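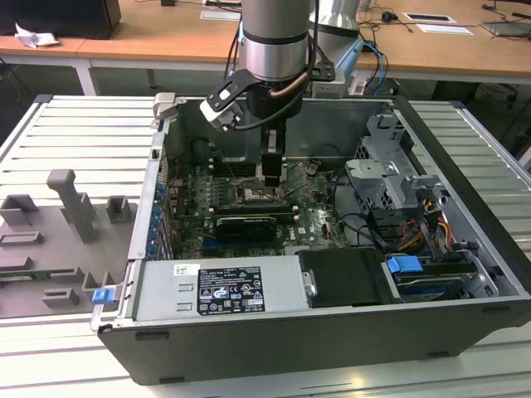

拆解机器人的力保护已经开启，为什么还会把机箱里的线缆扯脱？

力保护比较的是相对基线的变化量。回撤开始前程序重新清零了一次，线缆此时已经绷紧，这份拉力被记进基线，后面的判断从一开始就少算了一截。

论文库 > 机器人与自动化 > 电子产品拆解 > 第四章

4 线缆勾挂故障的复现与分析

图 4 处理器区域作业。夹爪两指悬在插座上方，腕部侧面支架上的相机朝向机箱内部；主板右侧散布着 SATA 数据线和其他黑色线缆。

4.1 故障经过

第三章给出的拆解流程在 Stindwood 工位上跑得相当顺利，以至于我们一度把注意力全放在了节拍优化上。故障出现在 8 月 14 日的一次连续作业中。机械臂完成处理器插座区域的夹取动作后，按规划向上抬升，再朝硬盘架一侧横移。横移段走到一半，硬盘一端的数据线接头被整个带出，接口塑料框断裂，主板边缘出现肉眼可以分辨的翘起。机械臂没有触发保护性停止，任务状态在日志里被记为“成功”。

最让人警觉的正是这个“成功”。如果机械臂当场停下，我们多半会换一根线，清掉报警，继续往下做。夹爪里的零件确实送到了料盘，节拍也正常，流程检查的每一个条件都满足。Lovely Tagle 在整理下一台机箱的夹具时发现前一台的接口断了，回头去翻力数据，才看到横移段里有一个很宽的峰。以腕部六维力传感器的原始读数计，峰值为 23 N，远高于我们为该动作设定的停止阈值。原始读数超限，控制器却毫无反应，这就是本章要解释的问题。

当时的操作人员站在急停按钮旁边，整个过程没有人员接触机械臂，也没有零件飞出。我们仍然按安全事件处理：工位断电，夹爪和线缆保持原位，控制器内存与 Clustum 记录系统中的数据先行导出，然后才允许移动机箱。后来的分析证明这一步非常值得，因为清零记录只保存在控制器的循环缓冲区里，重新上电就会被覆盖。

4.2 工位与信号链路

与故障有关的硬件并不复杂。台式机机箱侧放在工作台上，侧板已拆，开口朝上；机械臂从上方进入机箱，末端为平行两指夹爪，腕部侧面用折角支架固定一台小型相机（图 4）。夹爪与支架之间留有一道空隙，这道空隙在本章里会反复出现。支架最初由 Kováčik 公司按我们的图纸加工，设计时只校核了视场与夹爪的干涉，没有人考虑过它会不会钩住一根软线。

机箱内部对机械臂而言是一个很拥挤的环境。主板、扩展卡、电源和硬盘架都是刚性的，位置可以由夹具和模板匹配给出，误差也容易估计。线缆则完全是另一回事！同一型号的两台机箱，线缆走向可以差得很远，前一道工序碰一下，形状又变了。图 4 中主板右侧的几根线缆就是典型的情况：它们没有占据夹取点，规划器也就没有充分的理由绕开，可它们离横移路径很近。

力信号链路分三级。第一级是传感器，采样频率为 2000 Hz。第二级是实时控制器中的重力补偿与低通滤波，输出补偿后的外力。第三级是技能层，从补偿值中减去一个软件基线，再与各动作自己的阈值比较。保护性停止由第三级触发。控制器另有一道硬件级的关节力矩限制，用于防止严重碰撞，它的门限高得多，本次故障中没有达到，行为符合设计。

视觉链路与力链路相对独立。Brirel 模块从腕部相机的图像中分割线缆，输出一张禁行掩膜，规划器据此抬高或偏移路径。掩膜在每个动作开始前更新，动作执行过程中不再更新。这个安排在第三章里显得很合理，腕部相机运动时图像模糊，掩膜抖动会让规划器反复重算。我们在设计阶段讨论过它的代价，结论是由力保护兜底。换句话说，视觉漏掉的东西，要靠力去发现。故障恰好发生在这个兜底的位置上。

4.3 时间线重建

重建所用的数据来自三个来源：Clustum 中的力与关节日志，Brirel 保存的掩膜，以及控制器缓冲区里的技能状态。三者时钟不同步，我们用夹爪闭合瞬间的力阶跃作为共同标记进行对齐。对齐之后，事情的先后顺序一下子清楚了，这也是整个调查中最令人兴奋的一个下午。

夹爪下探时，一侧手指的外缘从一根线缆旁边擦过。线缆被压低，在手指到位后弹回，落进手指与相机支架之间的空隙。此时补偿后的外力只有轻微起伏，与夹爪接近零件时的正常接触难以区分，技能层没有理由报警。

夹爪闭合，机械臂开始短距离抬升。抬升使线缆逐渐绷紧，外力缓慢上升，曲线斜率很小。抬升动作自身的阈值设得较宽，因为零件脱离插座时本来就会有阻力。外力没有越过这个阈值，抬升段正常结束。

接下来就是关键的一步。技能层从“抬升”切换到“横移”，切换时调用了一次基线清零。清零取当前补偿值的短时平均，把它当作“夹爪里只有零件、没有外部接触”时的读数。可那时候线缆已经绷紧了，它的拉力被完整地计入基线。横移开始后，技能层看到的外力从零起步，而真实的外力早就有了一个可观的初值。

横移途中拉力继续增大，方向也随之转动。基线是一个固定的向量，保存的是清零瞬间的方向；真实拉力转动以后，两者相减得到的模长一度还在下降。也就是说，机械臂拉得越来越用力，技能层却认为情况正在好转。等到变化量重新上升并接近阈值时，接头已经脱出，外力骤降，一切又回到了允许范围。

我们把原始力、补偿力和技能层所用的变化量画在同一张图上，三条曲线在抬升段几乎重合，到切换点突然分开。看到那道台阶，组里所有人都明白了：阈值没有错，传感器没有错，滤波也没有错，错的是把一个带载荷的状态命名为“零”。

4.4 为什么会有这次清零

多余的清零并非误写，它有一段完整的来历，值得记录下来，因为别的团队很可能走同样的路。

早期版本只在任务开始时清零一次。那个版本误停很多：夹爪抓到零件后载荷改变，横移段的惯性力也没有完全补偿干净，变化量时常碰到阈值。七月的一次版本更新里，我们在每个技能切换点加入清零，误停几乎消失，连续作业终于可以不间断地跑下去。当时的回归测试覆盖了空载、标准零件和刚性碰撞三种情况，全部通过。

刚性碰撞测试之所以能够通过，是因为碰撞发生在动作中间。撞上硬物时力上升很快，清零早已结束，变化量立即越限。测试里没有任何一种接触是在动作切换之前建立、又一直保持到切换之后的。线缆勾挂偏偏就是这种接触：建立得早，增长得慢，横跨两个动作。

这一点对我们触动很大。误停率下降当然是好消息，可我们把它整个归功于补偿更准确，没有检查被消除的误停里是否混着真正的接触。回看更早的日志，有几次被归为“误停”的事件发生在抬升与横移的交界处，力的方向指向硬盘架一侧。由于当时没有保存图像，已经无法确认那里是否有线缆，我们在统计中将其列为“原因不明”，不作进一步推断。

视觉方面也有一处问题叠加进来。掩膜从图像采集到交给规划器存在 32 ms 的延迟，动作开始前机械臂通常静止，这点延迟没有影响。可是在连续作业模式下，为了缩短节拍，上一动作的末段与掩膜采集是重叠的。线缆在手指擦过之后还在回弹，掩膜记录的是回弹之前的位置。规划器拿到的禁行区与线缆真正停下的位置不一致，于是横移路径没有被抬高。

我们认为视觉滞后是诱因，清零是根因。判断依据很直接：即使掩膜完全正确，线缆也可能已经进入夹爪与支架之间，单靠绕行无法解脱；而只要基线正确，横移一开始机械臂就会停住。下一节的复现实验支持这个判断。

4.5 复现实验

复现实验在同一工位上进行，使用已报废的机箱。为了避免再次损坏主板，硬盘一端的数据线接头换成了带磁吸脱离的替代接头，脱离力低于真实接头，因此实验中的峰值力不能与故障当日的数值直接比较。操作人员全程位于围栏外，机械臂速度设为降速模式。降速会改变惯性力，但线缆拉力主要取决于位移，初步试验显示降速后曲线的形状与故障日志一致。

每次实验前由操作人员重新整理线缆，要求自然散放，不刻意布置勾挂。这条规定起初引起过争论。人为布置可以更快得到故障样本，不过也会让我们不知不觉地去复现自己已经想好的那个故事。最终采用自然散放，代价是大部分次数里什么也不会发生。

在原有软件上共运行 100 次，其中 23 次出现线缆进入夹爪与支架之间空隙的情况，判定由外部固定相机的录像人工完成，力数据不参与判定。这个比例比我们预想的高得多，说明故障当日的事件绝非偶然，此前没有造成损坏，多半是线缆余量足够长。

对这些勾挂样本逐一回放，原软件在横移段的反应很不稳定。线缆较短、方向变化较小时，变化量仍能越过阈值，机械臂会停，只是停得晚；线缆方向随横移明显转动时，变化量长时间被压低，磁吸接头脱离之后机械臂仍按原路径前进。两类样本在抬升段末尾的补偿力差别不大，真正把它们分开的是基线向量与后续拉力之间的夹角。夹角越大，原软件越迟钝。

我们随后只改动清零逻辑，视觉与规划保持原样，把记录下来的补偿力离线送入新的判断程序。所有勾挂样本都在横移开始前或刚开始时给出停止请求。再反过来，只更新掩膜采集时机，清零逻辑不变，勾挂有所减少，可一旦发生勾挂，反应依旧迟钝。两组结果放在一起，根因与诱因的划分便有了实验上的依据。

还有一个意料之外的发现。夹爪张开释放零件时，被夹在空隙中的线缆并不总会自行脱落。有的样本中，线缆跟随机械臂进入下一个动作，又经历一次清零。若机箱内线缆足够长，这种拖带可以延续好几个动作，最后在离初始勾挂点很远的地方才显现出来。仅凭停机位置去查找原因，很容易被带偏。

4.6 修改措施

第一项修改是清零的条件。新的逻辑规定，清零只能在已知无接触的姿态下进行，即机械臂位于机箱上方的安全高度，夹爪内无零件，并且补偿力在一段时间内保持平稳。技能切换点不再清零。零件载荷改由模型给出：抓取前已知零件型号，质量和重心从零件库读取，在重力补偿中直接加入。模型误差会让变化量略有偏移，我们把它作为不确定度计入阈值，不再用清零去掩盖。

第二项修改是增加一道绝对值检查。无论基线如何，补偿后的外力模长一旦超过该工序的绝对上限，技能层立即停止。绝对检查与变化量检查相互独立，代码位于不同进程，共享的只有补偿力本身。技能可以请求调低绝对上限，不能调高。

第三项修改针对缓慢增长的接触。抬升段结束后增加一次短暂停顿，比较当前外力与零件模型预测值之间的差。若差值指向侧方，且随抬升高度单调增大，则判为疑似牵连，机械臂沿原路下降到抓取位置，保持夹持，请求人工确认。我们曾试过让机械臂自行摆动手腕来甩脱线缆，效果很有观赏性，但有一次把线缆甩到了扩展卡后方，情况变得更难处理，所以没有采用。

第四项修改落在硬件上。夹爪与支架之间的空隙用一块光滑的弧形挡片封住，边缘倒圆，线缆滑过时没有可以卡住的台阶。挡片不遮挡相机视场，更换工具时可以整片取下。比起前三项，它几乎谈不上技术含量，可是在试装阶段带来的改善极为明显，我们非常乐意向做同类工作的团队推荐先检查自己末端工具上的缝隙。

视觉链路也作了相应调整。掩膜改为在上一动作完全停止后采集，连续两张掩膜一致才允许规划。节拍因此变长。考虑到拆解工位的瓶颈原本在人工上料，这点时间对整线产出没有可见的影响。

4.7 修改后的验证

验证沿用 4.5 节的散放规定，同样运行 100 次，为了能够看到软件在勾挂发生时的表现，暂不安装挡片。勾挂仍会出现，每一次都被抬升后的检查或绝对值检查拦下，没有磁吸接头脱离。误停也确实回来了一部分，集中在零件与插座之间阻力较大的情况。我们逐条查看了误停时的力方向，大多沿竖直方向，据此把侧向分量与竖向分量分开设定阈值，误停随即减少。

安装挡片后又进行了一轮运行，外部录像中未再观察到线缆进入空隙。样本有限，这一结果只能说明挡片对当前这副夹爪和这类机箱有效。换用更细的手指，或线缆带有编织网外皮时，接触方式会改变，需要重新做一遍。

我们还补充了一组专门的回归用例，用弹簧模拟跨越动作切换的持续牵连：弹簧一端固定在台面，另一端在抬升段开始前挂到夹爪上，拉力随位移平缓增长。这组用例的成本极低，一根弹簧、一个挂钩就能跑起来，而旧版软件在上面失败得干脆利落！现在它是每次发布前的必跑项目，任何人改动力基线相关的代码，都要附上这组用例的曲线。

4.8 讨论

从保护功能的角度看，这次故障说明“停止阈值为多少”只描述了保护的一半，另一半是“相对于什么”。我们在论文和操作手册中都写过阈值，却从未写过基线在何时更新、由谁更新。修改后的手册为每个技能列出了基线来源，值班人员在界面上也能看到距离上次清零已经执行了哪些动作。

任务成功的定义同样需要收紧。原先只检查目标零件是否到位，现在增加了对机箱状态的检查：动作前后各拍一张静止图像，由 Brirel 比较线缆与接头的位置变化，差异过大时任务标为“待复核”。拆解对象迟早要被拆散，于是很容易产生一种想法，认为弄坏一个接口无关紧要。可工位同时承担零件回收，主板和硬盘都要送去检测后再利用，而且一根绷紧后突然脱开的线缆，对靠近取料的人也是实实在在的风险。

本章的结论有几处限制。全部实验基于同一副夹爪，线缆以数据线和细电源线为主，较粗的成束电源线刚度大，未必会落入同样的空隙。重力补偿的误差在机械臂接近伸展极限时会增大，绝对值检查在那些姿态下的裕量尚未系统测量。沿原路下降的恢复动作假定线缆在抬升时没有绕过其他零件，若线缆已经绕到扩展卡背后，下降未必能够消除张力，因此人工确认这一步暂时不能省去。

下一步我们准备把线缆当作可以操作的对象来处理，在夹取之前先用手指将其轻轻拨到一旁，并用力数据确认它确实留在了那里。初步尝试的曲线很漂亮，细节见第五章。

相关条目
第三章 Stindwood 拆解工位的动作规划与节拍
第五章 夹取前的线缆拨移
附录二 持续牵连回归用例的搭建方法
Brirel 线缆分割模块的标注规范
Clustum 日志的时钟对齐说明

联系编辑部 | 版权归作者所有，转载请注明出处 | 返回顶部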